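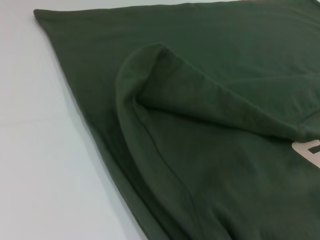

The Second Life of a Shirt

By Theda Rothe

When I moved to Flornside I owned 209 pieces of clothing, and I folded almost none of them. They lived in heaps. My mother folded everything, even dusters, and I think I was tired of it before I was ten years old.

In November I spent three days in the sorting room at Gerkcombe, where 2840 garments can arrive in one week. Most of them are T-shirts. They come in sacks from the whole coast, and each one is opened on a table, looked at on both sides and folded for the shop.

Mrs Janssen has worked at these tables for many years. She gave me a place beside her and let me make my mistakes in peace. My first shirts were narrow at the neck and fat at the hem, like a badly wrapped fish.

“You are in a hurry with the sleeves,” she told me.

Her own way is simple. The shirt goes face down and she strokes it once from the shoulders to the hem – she never pulls it, as cotton knit stretches and then remembers. One side comes in to the middle, and the sleeve is laid back on itself so that it stays inside the line. Then the other side, the same. The hem goes up in two folds and the shirt is turned over.

The soft old ones are the most difficult. A new shirt keeps its shape almost by itself, but one that has been washed for years rolls at the edges and slides away from the fold. Mrs Janssen likes these best. She presses the roll flat with the side of her hand and waits a moment before she continues.

The shop at Kavport takes 300 shirts at a time, stacked by size and not by colour. Customers pull them out from the bottom, of course, and on Saturday evening somebody must begin again.

At home I have now folded two drawers. The third one is still a heap, and I open it carefully.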